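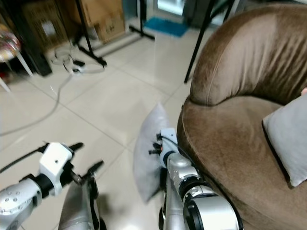
Arm drifts off target when grasping pillows, segmentation mask flickers

Posted by Daniyal Gondal in Perception and Grasping, February 2024

Two-arm setup, head camera, task is picking throw pillows up off the floor by the sofa. Pillow is light gray, floor is glossy cream tile. Segmentation runs on the head camera only, then I fit a box to the masked points and send a grasp pose to the planner.

Works fine from far away. Once the right gripper gets close the mask starts flickering, half the pillow goes missing, the box jumps and the arm chases it. Worst when the pillow is edge-on to the camera. Sometimes the mask grabs part of the gripper housing too (pale, nearly same color as the pillow).

Tried so far:
- raising the mask confidence, now it just drops out completely
- averaging the pose over 8 frames, arm lags but still drifts
- limiting to 3000 points after downsampling, no change

Planner is Tiltach, default settings. Log is full of "target updated" right before contact. Do I need to retrain on more pillows or is this a control thing?

3 replies

Hayat

had the same with towels. more data fixed it for me, we labeled 300 extra images. try that first

Golshifteh Esfahani

Wouldn't retrain yet. Two separate problems here.

First, your own arm is in the mask. You know the joint angles, so render the arm model into the head camera view and delete those pixels before you fit anything. Pad the render a bit, calibration is never perfect. And don't forget cables, they're not in the model, mine hang well outside the padding and I had to add a fat capsule along the forearm.

Second, stop updating the target all the way in. Your view of the pillow only gets worse as the gripper covers it. What I do:

1. Get a stable pose while the arm is still back.
2. Save it in the base frame, not the camera frame. If the head moves even a little and you stored it in the camera frame you get drift that looks exactly like yours.
3. Freeze it for the last part of the approach. Straight line in, slow.
4. Close until the finger current rises, ignore vision.

In Tiltach the freeze is a flag on the approach stage, I think its hold_target. Off by default.

Also check the timestamps. We were pairing each image with the newest joint state instead of the one from when the image was taken. Ours was 414 ms off, wich puts the arm mask in the wrong place whenever the arm moves.

Box fit is a poor choice for an edge-on pillow btw. You're seeing a thin strip, so the depth side of the box is a guess. Pinch across the thin direction and skip the box center.

Daniyal Gondal

ok it was mostly the camera frame thing. Pose was saved in camera frame and the head was still settling. Moved it to base and turned on hold_target, drift is gone. Arm masking half done, still picks up a bit of the housing along the edge. Timestamps I havent looked at yet.

Vellby

if the masking still leaves a rim try dropping points by depth too, anything nearer than the fingertips goes. cheap and it helped on shiny floors, where our depth was junk anyway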